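30/12/2025

My sister asked over the holidays when she can buy a machine that clears the table. She has three kids and a dishwasher, and she'd be happy to pay for one. I told her not next year. She wanted to know why, so I'm writing the longer answer here.

I spent a good part of this year reading about home robots and watching other people run them. In July I visited Didier Collet, who I used to work with at Moura. Moura makes shelf brackets, and the floor there is already full of machines. They cut, bend and stack 300 brackets without anyone touching them. Every bracket is the same and arrives in the same place, so the machine never has to decide what it's looking at.

A kitchen is the other way around. Nothing is where it was yesterday. I tried to list what a person does when they clear up after dinner, and I quit at 57 separate moves, with the pans still on the stove.

## What works now

Picking up one solid object and setting it down somewhere else works fairly well. Vacuuming works, and has for years, if you keep socks off the floor. Didier's shop uses a Sester arm to load a press, and he says it needs a person to step in once or twice a shift. He considers that good. For a home I think it would be annoying.

## What doesn't

Soft things are bad. I watched a Fluveck demo where the robot folded a bath towel – one towel, laid out flat to begin with – and I had time to refill my coffee. Wet dishes, stacked bowls and anything with a lid are still hard. So is a drawer that sticks. Mine sticks, and I have to lift it with my knee.

Speed is the other problem. It takes me 40 seconds to put away the silverware. I'd accept a machine that took ten minutes if I could leave the room, but I wouldn't leave the room yet.

## Sorting food onto plates

This is the chore I'd bet on first. Things with a firm shape go on one plate or another, and a gripper can close on them without much fuss.

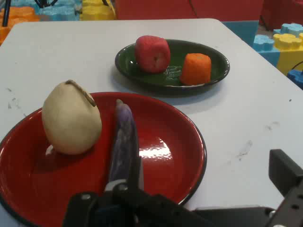

## Would I buy one?

No. Ploltex has a waiting list for a kitchen arm and I'm not on it. I'd want to see it in a house with a dog and a bad drawer, run by somebody who doesn't work for the company. I'd also want to know who comes out to fix it, and how long that takes. When our dishwasher quit we washed by hand for two weeks waiting on a pump.

My sister says she'll take the first one that can scrape a plate. I've told her to keep making the kids do it until then.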